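Um quarteto de cordas a tocar canções de três minutos
Relatório de projeto, Oficina de Arranjo e Prática de Conjunto

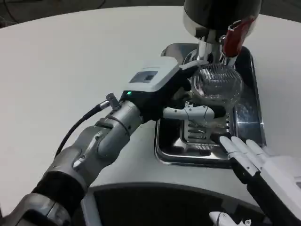 Fig. 1. Braço robótico com o porta-filtros junto ao moinho de café.

Quando a professora Laurinda Falcão nos pediu, em fevereiro, uma proposta para o projeto do semestre, eu já sabia que queria fazer arranjos. O que não sabia era para quê. Andei uns dias a pensar em fado para sopros (ainda bem que desisti, só tínhamos um clarinete) e acabei por decidir pegar em quatro canções dos Flollow, a banda lá da terra que os meus irmãos ouviam no carro até gastarem o disco, e passá-las para quarteto de cordas. Dois violinos, viola e violoncelo, sem bateria, sem voz e sem truques. O nome do grupo ficou Quarteto Louro, porque ensaiávamos na sala por cima da antiga papelaria Louro e ninguém teve uma ideia melhor.

O que eu queria descobrir

A pergunta do projeto era esta: o que é que sobra de uma canção pop quando se tira a letra? Parece uma pergunta simples, mas deu-me cabo da cabeça durante meses. Numa canção dos Flollow a melodia do verso anda quase sempre em três notas repetidas, e quem segura aquilo é a letra e a maneira de cantar. Passei a primeira versão de "Gretow" para o programa de notação tal e qual, com o primeiro violino a fazer a voz, e quando carreguei no play parecia um toque de espera de uma repartição. Um horror!

Como trabalhei

Comecei por tirar tudo de ouvido. Não havia partituras à venda e as cifras que encontrei na internet estavam erradas no refrão (quem as fez confundiu um acorde de sexta com o relativo menor, e depois toda a gente copiou). Ouvi cada canção dezenas de vezes, primeiro só o baixo, depois a harmonia, depois as coisinhas pequenas da guitarra que quase não se notam. Foi nestas que encontrei o melhor material. Há um desenho de guitarra na ponte de "Gretow" que dura dois compassos e que no disco está lá muito atrás. Dei-o à viola e virou o motivo principal do arranjo inteiro.

Ao todo escrevi 485 compassos, contando com a introdução que cortei no fim e que me custou imenso cortar. A versão final das quatro canções ficou assim: "Gretow" em ré menor (o original é em mi bemol menor, mas as cordas soltas fazem falta), "Maré de Vidro" quase toda em pizzicato, "A Rua do Lado" com o violoncelo a cantar e "Segunda Volta" com um final em harmónicos que só às vezes saía bem.

O problema do ritmo

Este capítulo podia ser o relatório todo. Sem bateria, a pulsação tem de vir de algum lado, e a minha solução inicial foi pôr o violoncelo a fazer colcheias do princípio ao fim. O Lourenço Cunha, que é o nosso violoncelista e tem uma paciência enorme, tocou aquilo uma vez inteira, pousou o arco e perguntou-me se eu também queria que ele varresse a sala. Percebi a mensagem.

Depois disso passei a distribuir o pulso. Num verso fica na viola, com golpes curtos no talão; no seguinte passa para o segundo violino em contratempo, e o violoncelo descansa ou faz notas longas. Experimentámos também o "chop", aquele golpe percussivo que vem da música folk, em que o arco cai na corda e sai um som seco, meio tarola. A nossa segunda violinista aprendeu-o num fim de semana. Eu ainda não o sei fazer como deve ser e por isso, na "Segunda Volta", a minha parte ficou sem ele (vantagens de ser quem escreve).

Os ensaios

Ensaiámos sempre às seis e meia da tarde, que era a única hora em que os quatro podíamos. Os primeiros ensaios correram mal, e a culpa foi sobretudo minha: levava partes sem arcadas marcadas, sem letras de ensaio e com viragens de página impossíveis. Perdíamos dez minutos a combinar "dali, daquela parte que faz tá-tá-ti". A partir do terceiro ensaio levei tudo numerado e com dinâmicas a sério, e de repente já dava para falar de música.

A professora Laurinda veio ouvir-nos duas vezes. Da primeira disse que estávamos a tocar "com medo de a canção ser pop", e tinha toda a razão: púnhamos vibrato em tudo, como se fosse preciso pedir desculpa. Da segunda vez pediu-nos para cantarmos o refrão antes de o tocarmos. Cantámos pessimamente, mas as respirações passaram a cair no sítio certo, e mudei três ligaduras nessa mesma noite.

A apresentação

Tocámos no auditório Burnton, que leva 219 pessoas sentadas. Não encheu, mas as filas da frente estavam compostas e havia gente que conhecia as canções, o que se notava porque começavam a mexer a boca no refrão. "A Rua do Lado" foi a que correu melhor. Em "Maré de Vidro" acelerámos todos juntos a partir do meio, o que pelo menos mostra que nos estávamos a ouvir. Os harmónicos do final saíram, por acaso!

O que mudava

Se começasse agora, escrevia menos. Os meus arranjos têm notas a mais, principalmente nas vozes do meio, e nas gravações ouve-se uma papa entre a viola e o segundo violino no registo médio. Também teria mostrado rascunhos ao grupo mais cedo, mesmo feios. A parte da viola de "Gretow" só ficou boa depois de a nossa violista me dizer que aquela passagem era muito mais natural uma corda abaixo.

Quanto à pergunta inicial, a minha resposta é que, nestas quatro canções, o que sobra é a linha do baixo e a forma como a harmonia chega ao refrão. A melodia precisou sempre de ajuda: oitavas, pequenas variações na segunda volta, uma resposta noutro instrumento.

As partituras e as partes separadas seguem em anexo, já com as correções da última semana. Na parte do segundo violino de "Segunda Volta", letra D, falta ainda um bequadro no fá, que acrescentei a lápis na cópia entregue à professora.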